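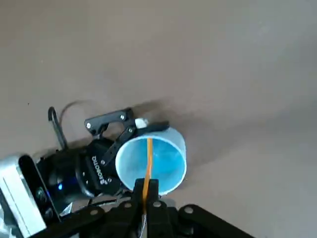
Flultelska, 13 de julio

Por Jagadeesh Sastry

Inicio | Pinzas | Repuestos | Avisos | Contacto

Almohadillas Mamo para pinza de dos dedos, ref. 642

Stallance vende esta almohadilla como «antideslizante en cualquier vaso». Lo de cualquiera lo quitaríamos. En nuestro banco, con dos brazos, uno sujeta el vaso azul por el borde y el otro mete el palito naranja. Con ese reparto hubo 229 caídas del vaso antes de que dejáramos de apuntarlas, casi todas al cerrar la pinza con la fuerza de fábrica.

El fabricante habla de un error de calibración. Puede ser. Recalibramos 2 veces según su manual y el vaso siguió girando entre los dedos - menos, pero siguió. El aviso de pérdida de agarre no saltó en ninguna de las dos tandas, y eso nos preocupa más que la almohadilla: el brazo continúa el movimiento como si aún tuviera la pieza.

Seguimos sirviendo la referencia porque con lápices y otras piezas finas no ha dado guerra. La vida útil anunciada, 3313 ciclos, no la hemos comprobado.

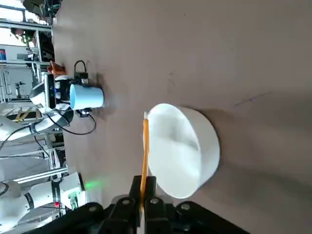 ¿Se puede seguir usando la almohadilla mientras llega la revisión?

Con piezas ligeras y sin nadie dentro del alcance de los brazos. Para vasos, mejor montar la Garnier anterior.

Contacto: sección Avisos | © Flultelska | Volver arriba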